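Faterora Bench Cell – Set-up Guide for Home and Shared Workshops

Section 5: Teaching the drive exchange

Last revised January 22, 2020

In this section you teach the arm to take a hard drive in its caddy out of a desktop tower and to put one in. Please finish Section 4 (table levelling and gripper test) before you start. The steps were written in the shared workshop at Rutcombe, with two arms on one table. If you have only one arm, leave out step 3.

5.1 Preparing the tower

1. Disconnect the tower from the mains and take off the side panel.

2. Lay the tower on its side on the ridged table, with the open side up. Turn it so that the drive cages are on the side of the gripper arm.

3. Park the second arm behind the tower. Its cables must hang to the back of the table and must not lie over the case.

4. Put the parts fixture on the table at the other side of the tower, and keep a hand's width between them.

5. Move all loose power and data cables away from the lower drive cage. You may tie them, but do not pull them tight.

Note: The processor is not needed for this exercise. We advise to use an old board with the socket empty, so a mistake costs little. 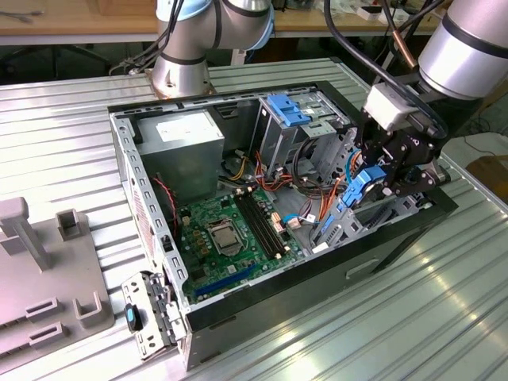
Figure 5-1. Gripper over the blue drive bracket, tower open on its side.

5.2 Teaching the points

6. Set the arm speed to 5 per cent. Keep one hand at the emergency stop during all of this section.

7. Drive the gripper to a place above the lower cage, 80 mm over the highest edge of the case. Save this point as ABOVE.

8. Go down slowly in a straight line until the fingers are on both sides of the caddy. Save this point as GRIP.

9. Close the fingers with the force set to 50 N. If the caddy bends, open at once and choose a lower value.

10. Lift back to ABOVE in a straight line. The Netier control program offers also a joint move here. Do not use it, the wrist can turn and hit the cage.

Caution: The edges of the sheet metal are sharp. Stop the arm before you put your hand in the case – also when you only want to move one cable.

5.3 Putting the drive in

11. With the drive in the gripper, go to ABOVE and look along the caddy from the front of the tower. The caddy should stand parallel to the walls of the cage.

12. Lower the drive in small steps. At the mouth of the cage, wait 1000 ms and read the force value.

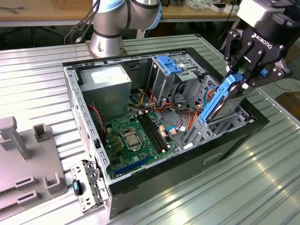 13. If the force rises before the caddy is fully in, go up a little and correct the angle of the wrist. Never press harder to get past a tight place. In our build, roughly 1 degree of correction was enough.

14. When the caddy sits at the bottom, open the fingers and return to ABOVE. Save the whole path under a new name.

15. Run the path again at the same low speed before you make it faster.

Note: Users of the older Matsuda mounting plate must teach the GRIP point again each time the plate was removed. The plate has a little play in its holes. A plate with locating pins is planned for July.

If the gripper does not let go of the caddy, see Section 7, "Fingers stay closed".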